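4. The Open Day as a Test Condition
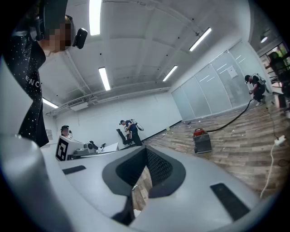 Most of what we know about collecting manipulation data with hand-held grippers comes from rooms with a closed door. The operators are trained, the task list is fixed, and the only people who ask questions are paid to. We wanted to see what was left of our protocol once the door was opened, so in August we ran the Skisness collection routine in front of the public for 2 days, on the ground floor of the Mkhize building, with the same rigs and the same task sheets we use on any other morning.

The tasks were ordinary cleaning and tidying jobs drawn from the household set described in Section 3. We picked them on the theory that visitors would find them easy to follow. Visitors found them very easy to follow, and several had opinions on technique. One man watched a complete vacuuming episode in silence and then told Saranya Thevar, who was supervising, that the corners had been neglected. He was right, and the episode was later given a coverage score that agreed with him.

Figure 2 shows the session from the position of one hand-held gripper. The canister vacuum is on the floor, one operator crouches with the hose held low, and another leans over an office chair. Both wear the white backpack-style rig. The fiducial marker on the desk toward the back is visible in this view, a courtesy it did not extend to every episode. The bits of paper on the floor are the sort of thing the vacuuming task calls for.

4.1 Procedure

Each episode began with a spoken start cue and ended when the operator said "done." In the lab this works well. At an open day it works until a child in the audience learns the word. Tatu Magesa moved the end cue to a button press before lunch on the first day, and all episodes recorded earlier were trimmed by hand. We recommend the button to anyone planning something similar and regret that we are in a position to recommend it.

Visitors were shown a short talk by Revathi Joseph and could then try a spare gripper on a tray of soft objects. Visitor trials were logged under a separate label and are left out of every training run reported in this paper. They are kept for the comparison in Section 6, where they serve as a lower bound on operator skill and, in two or three cases, an awkward upper one.

4.2 Yield

We planned for 2000 episodes over the event and logged 1791. The shortfall has several causes, of which the largest is conversation. Operators were told they could answer questions between episodes, and visitors did not always share our view of where an episode stopped. Battery changes took longer than in the lab as well, partly because the charging shelf had been placed behind the table with the coffee.

Of the logged episodes, 600 were held out and reviewed frame by frame by Bhavana Varma and Lavanya Amin, working separately. Their disagreements fell mostly on the chair task. The sheet says to "tidy the chair," and the reviewers differed on what a tidy chair is. One accepted any chair that ended upright and clear of the walkway; the other wanted it under a desk. We have since rewritten the instruction, which now runs to four sentences and is disliked by all the operators.

4.3 What an audience does to the data

We expected operators to speed up when watched. They slowed down. Hose strokes became longer and more even, grasps were placed with more care, and there were fewer recoveries from dropped objects. Thevar's term for this is "guest manners," and the label has stuck in our internal notes despite some effort to replace it with a better one.

Whether guest manners are good for a policy is less clear. A model trained only on the open-day episodes was smooth and rather slow, and it had little idea what to do after a failed grasp – it had seldom seen one. Mixing in the ordinary lab episodes restored the recoveries along with some of the haste. The proportions we settled on are given in Section 5, together with the Onico baseline, which was collected with no audience at all.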